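Grirkley Makers Forum > Workshop builds > Robots and automation

Thread: Arm for lidding junction boxes, grip pads or different fingers?

tallow_dip
Carrying on from my post in April. The arm is bolted down in the shared workshop at Grirkley and does what it's told, mostly. The job is putting lids on the grey enclosures for the Jesell pump controllers. I have 137 of them to do and I don't fancy doing them by hand.

Where I've got to: it finds the box fine, it finds the lid fine, it picks the lid up and then the lid turns a few degrees in the fingers on the way over. By the time it reaches the box the screw holes don't line up. I'd say it goes wrong on one lid in three.

Fingers are the plain parallel type with the diamond pattern pads. Grip force is set to 60 per cent. I tried more and it bowed the lid.

mossop
What speed are you moving at? I had the same thing with bottle caps and it was the arm stopping too sharply at the end of the move. Nothing to do with the grip.

tallow_dip
Already slow. I dropped it to a quarter of what it was and the lid still turns. It seems to happen at the lift.

ferrous_wheel
Then you're picking it up off centre. Post a shot from the wrist camera so we can see how the fingers come in.

tallow_dip
Fair enough. This is the view on the way down, with the lid upside down beside the box. It gets flipped later in the sequence, but I've left that part out while I sort the pick.

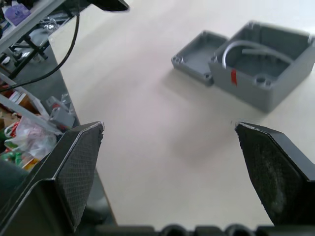
hobnail
I'd leave the arm alone and make a nest for the lid. Cut a shallow tray, drop the lid in, and it can only sit one way. Then you aren't asking the camera to work out the angle each time.

The screw holes give you something to locate on as well. Two short pegs on the tray and it can't twist before the fingers close.

tallow_dip
I did think about a tray. The trouble is I wanted to be able to put the parts down anywhere and have it cope. That was half the point of fitting the camera.

hobnail
Was the point the camera or the 137 boxes?

tallow_dip
Bit of both. Mostly the boxes.

ferrous_wheel
I don't agree with the tray, for what it's worth. It sorts the pick and then you've still got a box sitting loose on a smooth table. The first time the lid catches the wall, the box will slide and you're back where you started. Fix the box down first. A couple of stops screwed to the bench would do.

Also look at your pads. The right one looks scuffed to me. If one side grips better than the other, the part will turn about the good side. I'd swap both before changing any code.

mossop
Second the pads. I used the Cedine rubber sheet, 2 mm, stuck on with contact adhesive. It wears but it's cheap. Degrease the metal first or it peels off in a day.

quillon
Rubber is a bad idea for this. It gives sideways, so you lose your position when the lid touches the box. Keep the hard pads and print a pair of fingertips with a notch that takes the lid edge. Van der Merwe has finger blanks in the downloads section, the file with the long name. Print them solid.

mossop
A bit of give is what you want when you're putting a lid on a box. Mine went on better once there was some.

quillon
Yours were round. These have corners.

tallow_dip
Right, I'll go in order so I know which change did what. New pads first, hard ones, same pattern. Then stops for the box. If it still turns I'll do the tray and hobnail can say he told me so.

What about the tube inside? It's got a curve on it and I'm worried about the lid pushing down on it if it springs up.

hobnail
Clip it. One stick-on cable clip on the inside wall, done when you fit the tube. Don't try to get the arm to deal with that.

tallow_dip
OK. Update on the pads. Ran 48 picks this evening with the new pair and 2 turned. Both were lids I'd put down close to the box wall, so one finger may have been touching the box on the way in. Haven't done the stops yet.

ferrous_wheel
Leave a bigger gap between lid and box then. Or bring the fingers in along the other pair of sides.

tallow_dip
Will try it the other way round tomorrow. The wrist has to turn further, so I need to check the cable reaches.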